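Write the reset rule down first

Most written rules for two-armed robot work deal with people: where they stand, who holds the stop button, what the lights mean. Those rules are needed and I have no quarrel with them. My complaint is about what comes after. At Kanesgate the safety sheet ran to 5 pages, and the part on how to set the table between runs was one line: "Return items to start."

Return them to where, and which way up? If cups may be nested, the sheet should say so, and say which one goes inside which. A lid on a pot needs a rule of its own. When two people lay out the same table from that one line, they lay out two different tables, and the results get added together as if they were one.
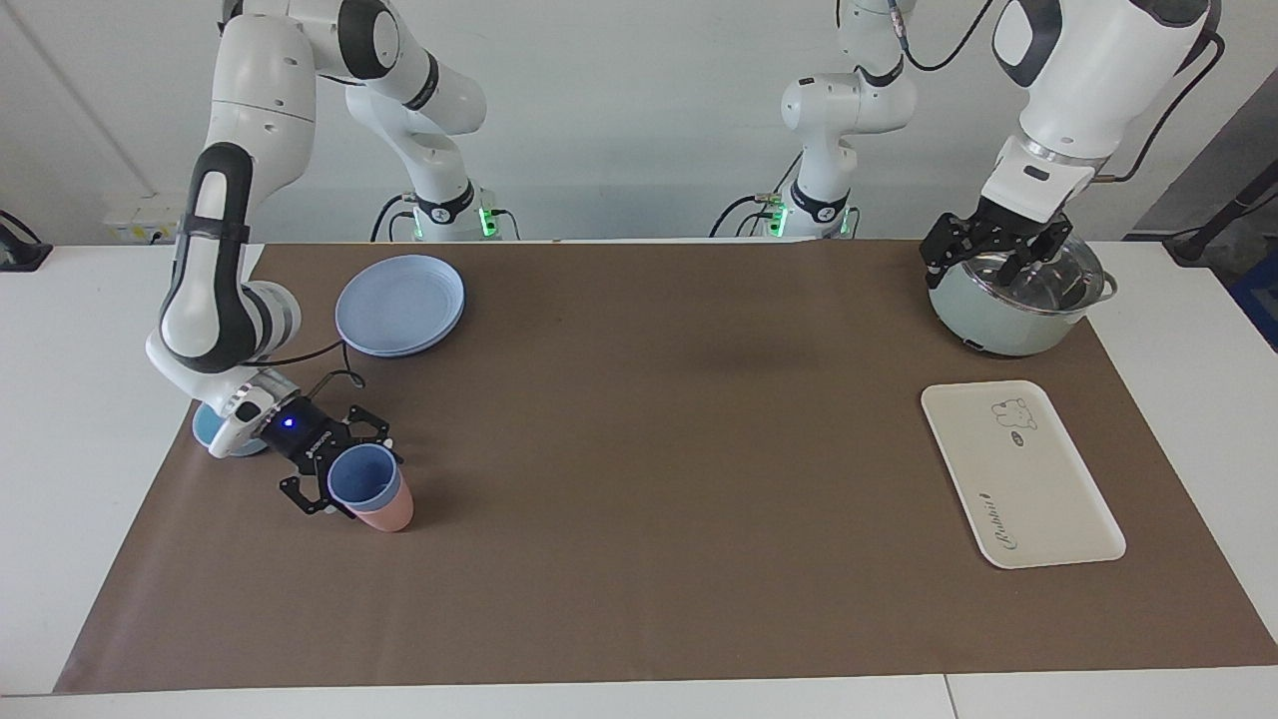 Saron Bogale thinks I am asking for too much. A kitchen is never laid out the same way twice, she wrote to me, and a robot that only works on a tidy plan is no use to anyone. She would rather see 600 untidy runs than 346 matched ones.

I agree with her about kitchens. But variety needs a rule as well. If the plates are meant to move, write down how far they may move and who decides. Otherwise each person falls into a habit, and the habit goes into the records unmarked.

My proposal is small. Every task sheet should have a reset section, dated and signed, and any change to it should start a new batch. Fikre will try this from September.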